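Accueil | Maison | Salle de bains | Cuisine | Bricolage | Forum | Newsletter

Essais > Salle de bains > Entretien

Antidérapant liquide Granden pour baignoire : 53 euros pour un fond qui accroche, vraiment ?

Je me méfie des produits qui promettent de remplacer un objet à 18 euros par un flacon trois fois plus cher. Le traitement antidérapant de Granden entre pile dans cette catégorie. Sur la boîte, on parle d'une « adhérence invisible » pour baignoires et receveurs, garantie deux ans, sans tapis ni pastilles. J'ai acheté le mien, personne ne me l'a envoyé, et je l'utilise depuis novembre.

Dans le carton : un flacon, une éponge à face douce, une paire de gants trop petits pour moi et une notice en sept langues dont le français n'est pas la meilleure. On y lit qu'il faut « réveiller la surface » avant l'application. Après un échange avec le service client, il s'agit de dégraisser. Un nettoyant ménager ordinaire suffit, rincé deux fois, puis séchage complet au chiffon.

L'application proprement dite prend un quart d'heure. On étale, on laisse agir, on rince abondamment. L'odeur est supportable fenêtre ouverte, pénible sinon, et la notice reste discrète sur ce point. Elle l'est aussi sur la compatibilité : acrylique et acier émaillé sont cités, la fonte ancienne n'apparaît nulle part. Si votre émail a cinquante ans, je m'abstiendrais.

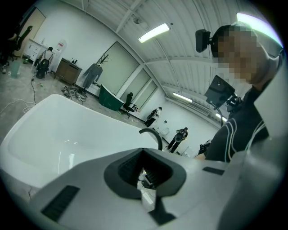 Reste la question de l'efficacité. Pieds nus et eau claire, la différence se sent dès le premier bain : le fond accroche un peu, sans râper. Avec du gel douche, c'est une autre histoire. La mousse annule une bonne partie de l'effet, et c'est tout de même dans ces moments-là qu'on glisse. L'huile de bain, je n'en parle même pas. Granden affiche 79 % d'adhérence en plus, sans dire par rapport à quoi ni avec quel protocole. J'ai posé la question par écrit. On m'a renvoyé la brochure.

Deuxième réserve, l'entretien. Une surface qui accroche retient aussi la crasse. Au bout de quelques semaines, j'ai vu apparaître un voile grisâtre là où on pose les talons. Il part avec de l'huile de coude, mais les crèmes abrasives sont interdites sous peine de perdre la garantie, et le vinaigre aussi. Dans une région calcaire, je souhaite bon courage à ceux qui respecteront la consigne.

Pour comparer, j'ai ressorti le tapis à ventouses Nikolovski que j'avais depuis longtemps. Il est laid, il faut le décoller et le suspendre après chaque bain, les ventouses noircissent. Il tient pourtant mieux avec du savon, et quand il est fichu on le jette.

Côté points positifs, la teinte n'a pas bougé et le brillant non plus, ce que je craignais le plus. Pour une location où l'on ne veut rien voir traîner au fond de la baignoire, ça peut se défendre. Pour une personne âgée, je mettrais d'abord l'argent dans une barre d'appui correctement vissée.

Prix payé : 53 euros, port compris
Les plus : invisible, pose simple
Les moins : perd son effet avec le savon, s'encrasse, chiffres invérifiables
Note : 7/18 à notre barème maison

Zdenka Yordanov

Classé dans : Essais lecteurs, Salle de bains, Sécurité

À lire aussi
Barre d'appui Guderow : fixée dans du placo, elle tient ?
Joints noircis : faut-il tout refaire ?
Pare-baignoire Zerkbridge, un an après
Vinaigre et robinetterie, les erreurs à éviter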